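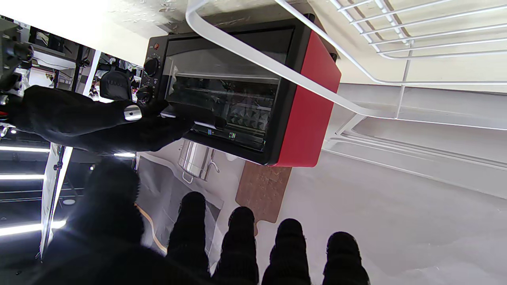 The read-loss problem at split points was taken first, ahead of the order on the agenda, as the other items depend on it. Willy Van Rooij had circulated the decoder logs from the December trial at Okville and went through them. Of the 11 split points on the course, four dropped reads while their decoders continued to report a normal power state. Crew members had checked the units during the trial and entered "OK" on the sheet. Van Rooij compared the front of the Pillgate decoder to that of a toaster oven: a small red light near the top of the control column, two round black knobs under it, and no way to tell from the light which function it reports on. On the decoder, the lamp shows supply voltage only. It is not connected to the antenna circuit. Crew sheets will in future have separate boxes for power, antenna and uplink, and "OK" will not be accepted as an entry.

Technical working group, race timing and live tracking
Meeting held by video call, 29 March 2021
Minutes taken by Willy Van Rooij

1. Minutes of the previous meeting
Approved with one correction. Under item 5, "chip time" should read "gun time". The age-group tables are not affected.

2. Read loss: cause and repair
Three causes were considered. Antenna cable damage was ruled out for all but one unit. Tag orientation was ruled out, as the same bibs read correctly at the splits before and after. The remaining cause is buffer overflow when the mobile uplink drops and reconnects within the same polling interval. The decoder then clears records that the server has not acknowledged.

Pillgate has supplied a firmware change that holds records until an acknowledgment arrives. It has been loaded on one unit and run on the bench with the uplink interrupted by hand. No records were lost on the bench. The group does not regard this as sufficient and wants a field run with live tags in groups, including riders passing side by side.

Agreed: field run at Okville before the Zesham relay. Raw files to be kept from both the old and the new firmware, under separate folder names. The unit with the damaged cable stays out of use until the connector is replaced.

3. Entry numbers and tag stock
The Zesham relay has a limit of 4,000 entrants across all courses. Relay teams carry a single tag on an ankle strap, passed on at transition. Single entrants carry a bib tag. Mixed entries (one person running two legs for a team and also entered alone) caused duplicate records last time and need a rule.

Proposed rule: the tag decides the entry. A person with two entries wears both tags, and the server treats them as separate competitors. The alternative, merging by name and date of birth, was rejected. Names are spelled differently on team forms and single forms more often than expected.

Tag stock is adequate if the returned ankle straps are tested. Testing has not started. Straps with worn closures are to be set aside and not glued.

4. Projected positions on the public map
The map currently projects a runner's position from the last split at constant pace. On the climb after the reservoir, this places most of the field too far ahead, and the marker then stands still until the next read arrives. Families waiting at the transition area complained of being sent to the barrier too early.

Van Damme, the map software, accepts a gradient table per segment. Van Rooij has prepared a table from past results on the same climb. With the table applied, the projected arrival at the upper split was late for the fastest runners and close for the middle of the field. Slow runners were still shown too early, though by less than before.

Further options discussed: a separate table for each start wave, or a cap that stops the marker short of the next split. The cap is already in the software as a setting and needs no development work. A per-wave table would need new results after each course change.

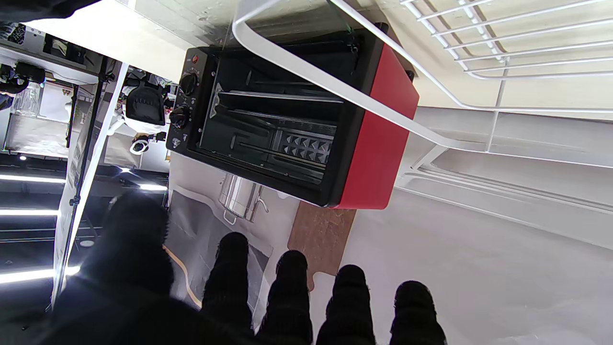 Uriel Ponce objected that a cap hides the problem from the people who most need to see it. If a runner is overdue at a split, the marker should change state after a set interval, and the marshals' view should list the bib. He would accept a cap on the public map provided the marshals' view stays uncapped. He also asked that the word "live" be removed from the map header — a projected position is an estimate, and spectators take it for a GPS fix.

Agreed: cap on the public map, no cap on the marshals' view. Header to read "Estimated position". Overdue interval to be set per segment. Ponce will send values.

5. Wave starts and the start mat
Entrants who miss their wave and cross with a later one are at present given the gun time of the assigned wave. This is correct under the race rules but produces a steady flow of queries. In the last results file, 23 records were changed by hand following such queries, and some of those changes should not have been made. There is no log of who made them.

Agreed: no manual changes to start times without a written reason in the comment field. Chip time will be shown next to gun time on the results page for all courses. Prizes remain on gun time.

The start mat is to be moved back from the arch. At its present position it reads tags on entrants who are waiting at the rail and have not yet started. The server takes the last start read before the first split, which removes most of these, but not for entrants who never start and who then appear on the map as running.

6. Clock synchronization
All decoders to be set from the same time source on the morning of the race and again after any restart. Drift over the trial day was small except on the unit at the bike dismount line, which had been restarted twice. Restart times were not written down. A line has been added to the crew sheet.

7. Actions
Van Rooij: firmware field run at Okville, with raw files from both versions.
Van Rooij: gradient table for the reservoir climb to be loaded in Van Damme.
Ponce: overdue intervals per segment.
Ponce: wording of the two-tag rule for the entry form.
Both: revised crew sheet (power, antenna, uplink, restart time).
Strap testing: not assigned, carried over.

8. Other business
The request for split times by text message was deferred. Next meeting to be set once the field run has been completed.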